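Will it do the dishes yet?

I get this question at every family dinner, usually from my aunt, usually while she's handing me a towel. So for the April newsletter I decided to stop mumbling "soon, maybe" and go find out. I wrote to a handful of people who work on robots that are supposed to help around the house or on a shop floor, and three of them were kind enough to let me come and stand in the way for an afternoon.

Let me start with the good news, which is that a lot of the boring stuff works. At Gerkbridge, a small packing outfit that ships kitchen goods, there's an arm that moves boxed mugs from a belt to a pallet, and it does it all day without much fuss. The boxes are the same size, they come from the same direction, and they don't squish. The floor manager told me she forgets it's there until it beeps. (It beeps when somebody leaves tape on the belt. It really does not like tape.)

Then I asked whether it could put away the mugs themselves, loose, in a cupboard, the way I do at home, and she laughed for long enough that I wrote it down.

Home is so much messier! Think about your own kitchen for a second. The drawer that sticks, the lid that belongs to a pot you gave away in college, the dish towel that is never folded the same way twice. I did a little test on myself one Friday and tried to make lunch while saying out loud everything my hands were doing. I gave up before I got the mustard open. I was squeezing, tilting, catching things with my pinky, wiping my thumb on my jeans -- and I hadn't noticed doing any of it in forty years of lunches.

Which brings me to sandwiches. The people at Antoniadis, a lab that works on kitchen tasks, are very serious about sandwiches, and after one visit so am I. A sandwich is a sneaky little chore. Bread gives when you pinch it, and if you pinch too hard you've got a dent, or a hole, or two halves. Lettuce is worse. Lettuce is basically a wet napkin with opinions. And then there's the squeeze bottle, where you have to pick it up, turn it over, aim, and press just enough, and I know grown adults who can't be trusted with that last part.
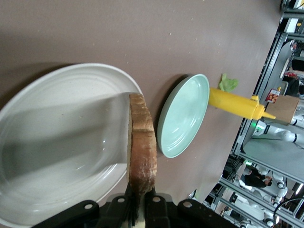 Marisa Pellegrini
Staff writer, Home & Workshop

What got me was the bread. I'd gone in expecting to be impressed by something fancy, and I ended up staring at a gripper with one thick slice standing upright in its jaws, over a table with a white plate and a smaller mint green one and a leaf of lettuce just lying there near the yellow bottle. It looked so much like my own counter at noon! Crumbs included.

I asked how many tries it takes before a robot is any good at this. The engineer I was following said they had logged 471 attempts at the bread step alone since the winter, and that she'd like to have 2,000 before she said anything out loud about how well it goes. I liked her for that. She did tell me what goes wrong, though, and I found it weirdly comforting. It grabs the slice and the slice turns. It sets the slice on the plate and then drags it along on the way out. The lettuce sticks to the gripper and comes right back up like it forgot something. All of these have happened to me, possibly this week.

She also made me rethink the whole idea of "can it do it." A person can show up in a strange kitchen, look around, and find the plates by the second cupboard. A robot that has learned one table can be thrown by a different table, or the same table at a different time of day. Change the plate and you may be starting over on plates. So when you see a clip of a robot making lunch, her advice is to ask how many kitchens it's made lunch in. I've been asking ever since and I'm no fun to watch videos with anymore.

My last stop was Wisa, where they're trying out laundry and table clearing. Clearing the table is further along than I'd guessed, as long as you're okay with slow. I timed one run with my phone: 7 minutes for 2 plates and a cup, and the cup went in the bin right side up, so half credit. The folding I'm going to leave for another issue, mostly out of respect for the T-shirt.

So what do I tell my aunt? If she wants the same box moved to the same spot all day, she can have that now, and her warehouse probably already does. If she wants the floor vacuumed, sure, minus the corners and the sock. If she wants somebody to make her a sandwich in her own kitchen with her own dull knife and the bread she forgot to close, I'd say keep the towel handy for a good while. The folks I talked to wouldn't give me a year, and I pushed -- the closest I got was a long look at the ceiling.

I'd still love to be wrong, and I'd happily be the first to eat the thing.

Next issue I'm headed to Birnham, where a reader tells me her hardware store has a machine sorting loose screws by size. If you've got a robot at work, good or terrible, write and tell me what it's bad at. I read everything, and the terrible ones get read first.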